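Drundale Tabletop Bits: read me first

Hello! I put this little set together because I'm forever sorting the odds and ends that pile up on a table, and I thought other tidiers might like them too (over 30 short sessions so far, more when I get round to it). It's all small stuff: cards, packets, a white cup, a pot of artificial flowers in red, pink and yellow.

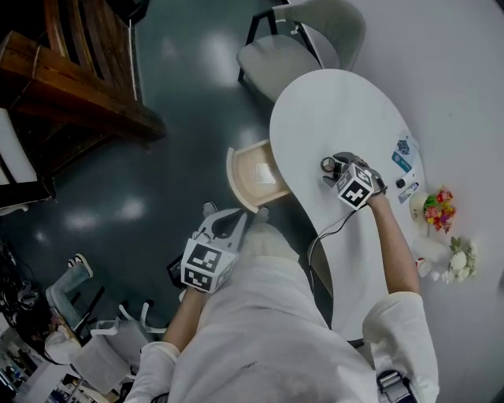

What's in the folder

One subfolder per session, plus a plain list of the items in each. White flowers and potted flowers have separate names, so please don't merge them! Session 29 has no list yet, sorry.

Changes

26/03/2020: fixed the spelling of "packet" in session 10.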